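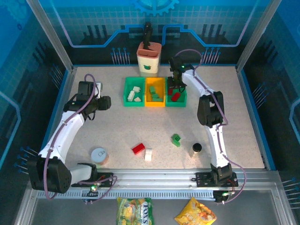 Category: Robot learning / Data collection

Demonstration gathering (also demo collection, or at Tondow just "runs") is the making of recorded examples from which a learning system picks up a manual task. Each example is one attempt from start to finish, stored as joint positions over time plus video. The system is later trained to copy the motions.

Typical setup. Two matching arms with grippers, mounted on a rail at the front of a tabletop. Fixed camera. Patterned walls on the enclosure, blue in the Tondow cells. Cable is usually led along the outside of the arm, with slack left at the wrist.

Tasks. Block sorting is the common starter task - cheap parts, easy to reset, easy to judge. Bins stand in a row near the back, loose blocks in the open middle. Bin color need not match block color. White blocks may go in a green bin, green ones in a yellow bin, red ones in a second green bin. Items that belong in no bin, such as a capped cylinder or a round container, are often left among the blocks so the system learns to work past them.

Procedure. Operator drives the arms, by leader arms or hand controller. Blocks are moved to new spots between runs. Failed runs are kept but labeled seperately. Operators at Zunton change over after 200 runs, becuase habits creep in: same approach angle, same block first.

Amounts. Varies a lot. The first Prantl sorting set had 297 runs and was judged too small. The later one has 3407, of which roughly 1000 use both arms. More runs in the same layout add little, varied layouts add more.

Known problems. Long pauses get learned as pauses. Arms blocking the camera's view of a bin. Clendis, a labeling tool used on both Prantl sets, trims idle time at the start and end of a run but not in the middle.

See also: Teleoperation, Imitation learning, Bin picking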